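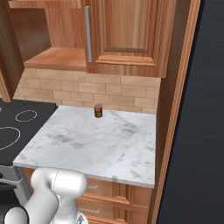

Pliltance makes software that plans the motion of robot arms in kitchens, and we are looking for a motion planning engineer to join our team in Kettunen. Most of the work is done in simulation before any real arm is switched on. A task can look very small from outside. One can stands near the back edge of a marble counter, the arm comes up from the front, and the planner must find a way to reach it without touching the tiles behind or the wall cabinet that hangs over them. Our present planner finds such a way in most cases, but it needs too much time, and the paths it gives are sometimes strange to look at. We would like you to help us make it better.

Motion Planning Engineer (Simulation and Control)
Place of work: Kettunen office, with two days a week from home if you wish
Type of contract: permanent, full time, trial period of six months
Applications are read from: January 4, 2021

About the team

We are a group of nine persons inside a company of 24. The team is led by Hanne Koivisto. Esko Vuorinen takes care of perception, and Kauko Savolainen of the simulator and the build machines. You would work closest with Kauko in the first months, because the planner and the simulator share a lot of code, and a part of that code is old.

Our main product is called Grikex. It takes a description of a kitchen, a description of an arm and a goal, and gives back a trajectory which the arm controller can follow. The customer sees only a small interface. Behind it there is a sampling planner, a trajectory optimizer, a collision checker and quite many special cases. Reducing the number of special cases is one of the wishes we have for this position.

Our test set has 358 kitchen layouts. In each of them we place different objects and change the state of the doors and drawers. The whole set is run every night and the results are ready in the morning. When a test has failed, we open the recording and look at what the arm did. You will spend more time looking at such recordings than you may expect from the title of the position.

What you will do

- Develop the sampling planner in Grikex, which is written in C++, and keep its Python interface in good order.
- Improve planning near open cabinet doors. The collision checker now treats a door as a fixed box at its present angle. We want the planner to understand that a door can also be moved.
- Work with Esko on uncertain object positions. The perception part gives an estimate with a margin, and today the planner uses only the middle value.
- Write tests for new layouts and repair the tests that give a different result from one night to another.
- Move the joint limit handling from configuration files to the arm description. Kauko has started this in a branch, but it is not finished.
- Take part in the trials on the real arm at our partner Ovmont. There are normally two trial weeks a year, and the next one is in June. Travel and hotel are paid by us.

What we ask from you

- A degree in computer science, automation, mathematics or similar, or the same knowledge gained by working.
- Good C++ and usable Python. We read code together every week, so you should be comfortable with showing unfinished work to others.
- Experience with motion planning, optimization or robot control. It can be from a thesis or from your own project.
- Understanding of rigid body transforms. We ask about this in the interview, with pen and paper.
- English for daily work. Finnish is not required. Several of us speak English as a second or third language, and meetings are held at a calm speed.

It is useful, but not required, if you have

- worked with a physics simulator and have changed its source code, not only its settings
- written a collision checker, or made an existing one faster
- used a profiler on a program with many threads
- experience with building doors, drawers and other jointed furniture as simulation models
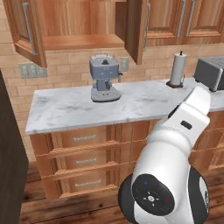 Test layout with two cabinet doors open above the counter. Espresso machine, paper towel roll and toaster are placed as obstacles.

What we offer

The salary depends on your experience and will be discussed in the first call. We give the same range to all candidates, so please feel free to ask for it already by e-mail. You get a workstation which you choose together with Kauko, a yearly study budget, and up to 400 euros for a chair and lamp at home. The working hours are flexible between seven and 19, but we hope that everybody is reachable from ten to 14.

If you move to Kettunen from another town or country, we help with the first apartment and with the papers. Our newest colleague, Gillespie Menzies, came from abroad last year and has promised to answer questions about how the move goes in practice.

The office is on the second floor at Myllykatu 118. There is an elevator. Bicycles can be kept inside.

How to apply

Send us a short letter, your CV and one piece of code which you have written yourself. The code does not need to be about robots. Please add a few sentences on what you would change in it today. We read these sentences with more interest than the CV, and they do not need to be long.

The process has three steps. The first is a call of half an hour with Hanne. After that you receive a small planning task with one layout from our test set. We ask you to use no more than four hours for it, and we pay for those hours also when we do not continue with you. The last step is a visit to the office, or a video meeting if traveling is difficult, where you go through your solution with Esko and Kauko and have time to ask your own questions.

We answer to every applicant within three weeks. The position stays open until we have found the right person. Thesis workers can not be taken for this position, but a separate call for thesis topics will be published in the spring.

Questions about the content of the work: Hanne Koivisto
Questions about the contract, moving and payment: Ilari Lahtinen

Please write "Grikex planning" in the subject line, so that your message is sorted to the right folder.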